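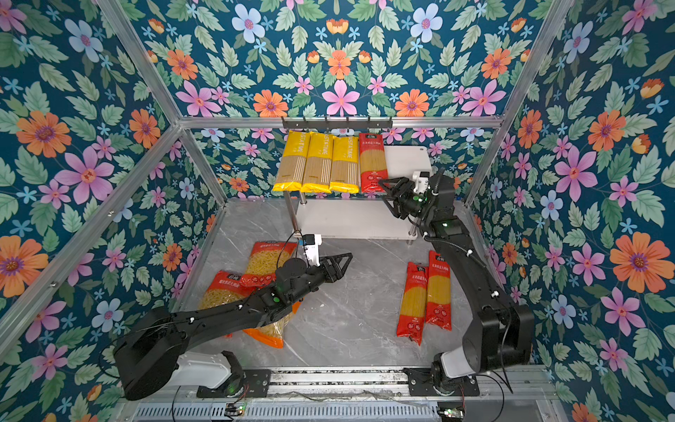 Does dried spaghetti need to go in a jar?

It keeps perfectly well in the packet it came in, as long as the packet is sealed and the cupboard is dry. Once it's open, fold the top down and clip it, or tip it into something with a lid.

I have had such a good time with pasta this month. I know how that sounds! But I've finally sorted out the dry goods, after moving them from one wrong place to another ever since I started this blog, and I want to write it all down while I'm still pleased about it.

Spaghetti was always the problem. Penne will go anywhere, you can shove a bag of penne into any gap and it just moulds itself to the space, but spaghetti is long and stiff and if you lay it flat it takes over a whole shelf, and then something goes on top of it, and then something goes on top of that. I used to keep mine lying down at the bottom of a deep cupboard under the rice and the lentils, which meant that whenever I wanted spaghetti for tea I had to lift out everything else first. More than once I gave up and had toast.

So now it stands up. Yellow packets and a red one, in a row on the top tier of a white metal shelf, with that gorgeous teal flowery wallpaper behind. The windows in the packets let you see the noodles, so I can tell what's there from across the room. I love it more than is reasonable.

## Standing up or lying down

I did try both properly before I made up my mind. Lying down, the packets stack neatly for one day and then start sliding off each other. They're slippery, and a stack of slippery things only behaves until you pull out the one at the bottom (which is always the oldest, and so always the one you want).

Standing up they lean. I've made my peace with that. One tilts, the next one props itself against it, and the whole row settles into a sort of friendly slouch. If you like things dead straight then a bookend at one side would do it, or a heavy jar. I had a bookend there for a week and then I needed it for books.

The real joy of upright packets is taking one. You get hold of the top, lift, and nothing else has to shift. Putting a new one back is just as easy, so long as you leave a bit of slack in the row. I packed mine in too tightly to begin with and had to wiggle each one out like a book on an overstuffed shelf, and one of the windows split. Spaghetti all over the floor! I was finding little bits of it for ages.

## The shelf

I'd been wanting a two-tier one for years. Before that I had the Wuvanum stacking crates, which I bought in a fit of enthusiasm and which are very nice crates, only they're too shallow for anything tall. They live in the bathroom now and hold towels, and they're brilliant at that.

What I like about an open shelf is that there's no door. I forget about anything behind a door. I once found a bag of pearl barley so old that I didn't recognise the shop's logo. With everything out in the open I see it each time I put the kettle on, and I cook from it more, and I've stopped buying a thing I already own.

The drawback is dust, and there's no getting round that. I wipe the tiers down when I do the worktops. White shows every smear of flour, but it also wipes clean in seconds, so I don't mind. If you're near the hob you'll get a sticky film on the packets too, and for that you want a barely damp cloth with a drop of washing-up liquid, then a dry one straight after. Keep the wet cloth well away from any packet that's been opened.

I keep the heavy things low: tins, the big bag of rice, bottles. Light things go up top. It took me an embarrassing number of goes to arrive at this, given that I've been told it by every kitchen book I own.

## The wallpaper question

Several of you have asked me about wallpaper behind shelves, and whether it's mad to put something so busy behind packets and tins that are busy already. I say go for it! A deep teal with big orange and pink flowers on it makes yellow packets look positively cheerful. Against plain white wall they'd look like shopping. I was very nearly sensible and picked a pale stripe called Akanda, and I had the sample taped up for weeks, and every time I walked past I felt nothing at all.

A few things I've learnt about paper in kitchens, for anyone tempted:

- Buy one more roll than the sums tell you, and check the batch numbers match before you open anything.
- Big flowers need more thought than small ones. Decide where you want a whole bloom to land and work outwards from there.
- Keep it back from the hob and the sink unless it's made for splashes.
- Save the offcuts. They line drawers beautifully.

I'd also say live with your sample in the evening, under the lights you cook by. Teal can go nearly black under a dim bulb and I'd have been gutted if I hadn't checked.

## Hooks, hooks, hooks

A rail with small hooks above a shelf is one of the best things you can do with a bit of wall. I'm a total convert. I use mine for the light things, so a strainer, measuring spoons on their ring, a bag clip or two. The clips are the important ones. If the clip is right there above the pasta then the packet gets clipped, and if the clip is in a drawer on the other side of the kitchen then the packet gets a vague twist and a hopeful look.

My clips are from Ikby and cost me 60p each at the hardware stall. I bought 19 of them, the whole of the basket, and I've already lost several. Wooden pegs do just as well, I should say. I used pegs for years.

Do measure the gap, though. You need room between the bottom of whatever's hanging and the top of whatever's standing, or you'll be fighting a ladle each time you reach for the linguine. I got this wrong in my last kitchen and ended up with a rail I could only use for one very short whisk.

## How much to keep in

This is where I used to go off the rails. I'd see an offer and come home with armfuls. These days I keep what fits in the row and that's that. When there's a gap, spaghetti goes on the list. I don't write dates on anything or keep a spreadsheet (I tried the spreadsheet, it lasted until the second shop).

New packets go in at the right, and I take from the left. That's my entire system and it has worked beautifully. If someone else in the house puts one back in the middle, well, it's spaghetti, it'll be eaten by the end of the month.

For open packets I've got one tall Brurell canister with a lid that really grips, and whatever's left over goes in there. I can get 900 grams in if I tap it on the worktop to settle the strands. Please don't do what I did and pour two different thicknesses into it together. They don't cook at the same rate and you end up with a pan that's half glue and half knitting needles.

If you haven't a canister tall enough, a clean cardboard tube with a bit of greaseproof inside does a decent turn. Or just clip the packet! I keep saying it, but a clipped packet is completely fine.

## What we've been eating out of it

Having it all on show has changed what I cook, and I didn't see that coming. I've gone back to the plainest suppers. Spaghetti with garlic and oil and chilli flakes, with a mountain of parsley. Spaghetti with a tin of sardines and the end of a lemon and toasted breadcrumbs, which is so much better than it has any right to be. I start the breadcrumbs when the water goes on and everything's on the table not long after the 10 minutes the pasta takes.

Last night I did one with leeks, cooked slowly in butter until they'd gone soft and sweet, then loosened with a ladle of pasta water and a spoonful of mustard. Loads of black pepper. If you've got a heel of hard cheese, grate it in off the heat or it'll go stringy on you. I had seconds and then scraped the pan.

Next on my list is the flour, which is still in paper bags and leaks wherever it goes. I've been eyeing up some big tins with proper lids, and I'd love to hear from anyone who's found a scoop that fits inside with the lid closed. Mine sticks out by a whisker and it's driving me up the wall. Leave me a comment if you've cracked it, and tell me what you do with your lasagne sheets too, as I've nowhere good for those yet.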